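README – Emik cell, setup and upkeep

Read this before you touch the cell. If you have already touched it, read it anyway and then go and put things back.

Emik is the two-armed folding cell at Gonamcombe. It handles garments on a white table, one arm each side, with a small camera at each wrist. The recordings it makes are kept in the same folder as this file. The notes cover the machine first and the recordings second, in the order in which they tend to cause trouble.

Starting up

Power on the left arm, wait for it to finish complaining, then power on the right. Doing both at once works perfectly well until the day you have visitors.

Home both arms with the table clear. The homing routine believes the table is clear whatever you have left on it, and it has won every argument so far, including the one with the Bremex tape measure.

Run zero_grip on each gripper with the fingertips shut and nothing between them. A thread counts as something. Then load grip_cloth.cfg, which sets the closing force to 63 on the controller's own scale. The controller's own scale goes up to 100 and has no units, and Robichaud, who supplied the controller, have been asked.

Fingertips

The tips are narrow metal ones that taper to a point. They replaced the rubber pads, which held cloth beautifully and then declined to let go of it. Metal lets go. It also marks, scratches and goes brown, and a tip in that state is fine for cotton so long as the pointed ends still meet squarely. Check by pinching a single layer and pulling gently by hand. If the cloth slides out, dress the tips with the fine stone in the drawer, two strokes a side, and check again. Please don't oil them. We have a shirt that remembers the last time. 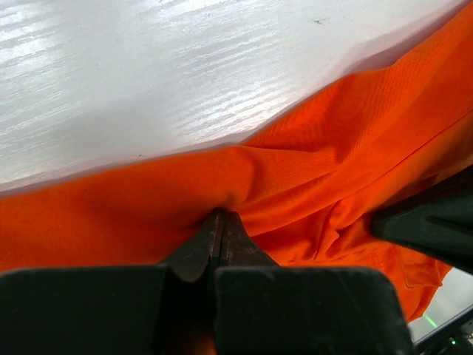

Soft Handling Group, Gonamcombe

A good left-hand grip looks like that: a small ridge of cloth clamped right at the ends of the tips, with the creases running away from it. If the fold has crept down into the gap between the fingers, the approach height is 2 mm too low. Change it in approach.cfg and nowhere else. There are other places where it can be changed, and Eglė Liepiņa spent most of June finding them.

Keep an eye on the right gripper when it reaches into bunched cloth. Seams and pocket flaps are what it likes to catch on – stop the run, open the gripper and lift the garment off by hand. Do not drive the arm backwards to see what happens.

Table and cameras

Wipe the table with a damp cloth, then a dry one. It is glossy enough to throw a band of glare into the wrist views, and bright garments tint the white beside them. Leave the exposure locked. Automatic exposure was tried, and every orange garment came out a different fruit.

Recordings

There are 144 episodes, each one garment from first grip to release, failures included. Failed episodes end in _f. Episodes ending in _ff are ones Annick Bouchard felt strongly about.

Known problems

The left wrist cable works loose after long sessions. Push it in until it clicks, then once more for luck.

The log clock is an hour out for half the year.

Changes to this file go through Annick. Changes to the closing force go through Eglė, who will say no.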